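Besside Two-Arm Table Kit, reviewed
2023-06-23

The Besside kit is sold as a helper that clears and sorts a table while you do something else. I had it on loan for most of May, and I'm still looking for the something else I got done.

Setup took an evening. The arms bolt down easily enough, but the software wanted three updates before it would admit the second arm existed. The printed manual is 98 pages long and spends 2 of them on calibration, the one job you will repeat every time somebody bumps the table.

Besside says 125 pickups between recalibrations. I got around 20 before the left arm started reaching short. Support was polite and suggested better lighting. I bought a lamp. No change that I could see.

What do I like? The motion is smooth, the stop button works at once, and the arms keep out of each other's way better than the ones on the Stinley I tried last year. The Stinley was cheaper, though, and its replacement parts came in two days. Besside quoted me three weeks for a finger pad.

The wrist camera view is included in the app – a nice touch, and more useful than the status messages, which mostly say "Working."

Bowls are what the sales page talks about most, so I gave them most of my time. The grip is a plain pinch, one finger outside the rim and one inside, as with the green bowl, and on a thick rounded lip like that one I have few complaints. Thin rims were another matter, and plates I gave up on. If all your dishes are chunky bowls, wait for a sale. Everyone else can keep their money for now.
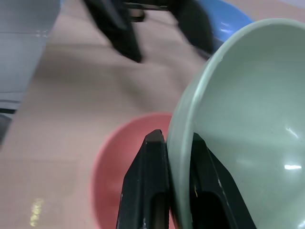
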